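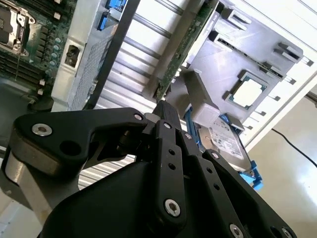 Gripper and open server chassis

Re: [sonano-list] Pritance reissue, track order??

Gladys Mwakyusa wrote:

> Hi all, long time lurker. Got my copy of the Pritance reissue in the mail
> and I'm confused. My old CD has "Harbor Lights Out" as track four and
> then the long one. On the vinyl the long one closes side A and Harbor
> Lights is over on B, right after the instrumental. Also the fade on the
> long one seems shorter? Or am I losing it.
>
> And the sleeve says "mixed at Gittins" but I always thought they did that
> record in the drummer's garage. Did they redo it? I don't want a remix,
> I want the record I had in college.
>
> Last thing, is the Grarnov split ever going to come out again. I have it
> on a tape from a friend and the tape is about dead.
>
> Gladys

Hi Gladys, welcome out of the shadows. Typing this on a break so forgive the mess.

Track order first. The vinyl order is the original order. The CD was the one that got changed. Band sequenced it for two sides, with the long one closing A, and then whoever did the CD decided a nine minute song in the middle needed a short one in front of it. Never liked it. The first cassette run had it the way you've got it now, I still have mine, shell is cracked but it plays. So you're hearing it in the order they wanted, just took a while to get there.

I know it's weird if you grew up on the other one. I still hear the start of Harbor Lights in my head every time track three ends. Give it a few plays. The instrumental into Harbor Lights is really good once you stop expecting the drums to come in.

The fade. You're not losing it. It IS shorter, by maybe a few seconds, I lined up the two in an editor last night and the CD hangs on to that organ note longer. My guess is side length. Side A is already pretty full and when you push it the inner groove gets crunchy, so somebody pulled the fader early. Can't prove that. If anyone on here has the download that came with the LP please check if it's the short fade or the long one, my code card was missing from the sleeve and I've written to the label twice.

Gittins. OK so this comes up every couple years. Recorded in the garage, yes. Basic tracks, most of the guitars, all the singing except the choir thing on the last song. Then they took the tapes to Gittins for a mix because the garage had no room for two people and a mixing desk at the same time. Same mix as on your CD. The old booklet just said "recorded at home" and left it there, which got a few people at the studio annoyed as I heard it. The new sleeve fixes the credit. No remix!! It's a new master only. Bit louder, bass is tighter, the tambourine on side B is finally not trying to kill me.

My one gripe is the insert. Lyrics are printed in that thin silver on white and I can't read it without tilting the thing at a lamp. And they left out the second verse of the closer, again, same as last time. He sings it. It's right there on the record.

Pressing itself, mine is quiet. One tick in the run in on side B. My number is 2583, stamped on the back, bottom right corner. Has anybody got a lower one? There was talk of 5 test pressings going around with a hand drawn cover and I would very much like to see a scan, not buying, just nosy.

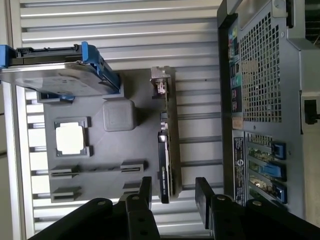
Drive carrier with blue latches, gray tray alongside

Now the Grarnov split. Short answer, I don't know. Long answer: the Sonano side is fine, the band owns it and they've said on stage they'd be happy to see it back. The Grarnov side is the trouble. They broke up in the middle of that tour and I don't think the two guitar players are speaking. The bass player was on this list for a bit and said the multitracks were at somebody's parents' house. No idea if that's still so. If you're reading, hello, please write in.

There are 5 songs on it, three Sonano and two Grarnov, and one of the Sonano ones turned up later on the B-sides comp in a different take, slower, with the wrong ending if you ask me. So really only two are missing from anywhere you can buy. Your tape might be the old 7 inch plus radio songs, lots of people dubbed it that way. Does it have a guy coughing before the last one? If so it's the radio session and we should talk, my copy of that cuts out halfway thru.

About the tape dying: don't keep playing it. Do one pass into a decent deck, record the whole thing flat, no noise reduction, don't touch the levels once it's going. If the pressure pad has fallen off you can move the reels into a new shell, it's fiddly but not hard, the screws kind are easier. Glued ones you have to crack open. I've done a few. Happy to do yours if you'd rather not, mail me off list and I'll send the address. I'd send it back, promise.

Other bits while I'm here, since I owe the list from last month:

- April show is still on as far as I know. Doors at 7. Two sets, the first one is supposed to be Pritance front to back, in the vinyl order, so Gladys you can get some practise in.

- Carpool thread got tangled, somebody please start a new one with a clear subject line. I've got room for 2 if you don't mind sitting with a keyboard amp.

- The lyrics page is back up but half the links go to the old host. Fixing it slowly. If you find a dead one tell me which song, not just "it's broken".

- Whoever asked about the tuning on "Paper Ferry", it's low string down to C, everything else normal, capo on two. I got that from watching his hands at the front so somebody with better eyes might correct me. The studio one might have a second guitar in plain standard under it, it's hard to pick out.

- Still looking for the tour poster with the green heron. Will trade, I have doubles of the blue one and a shirt in medium that has never fit me.

Oh and please trim your quotes, digest readers got the entire sleeve notes thread 5 times in one mail. I left Gladys's in full because I answered all of it.

Have to run. Will check the CD booklet for the choir credits tonight and post them if they're in there, I want to say it was a school choir but don't hold me to that

M.

-- 
sonano-list: reply goes to everyone, check your To line
to leave the list send a blank mail with "unsubscribe" as the subject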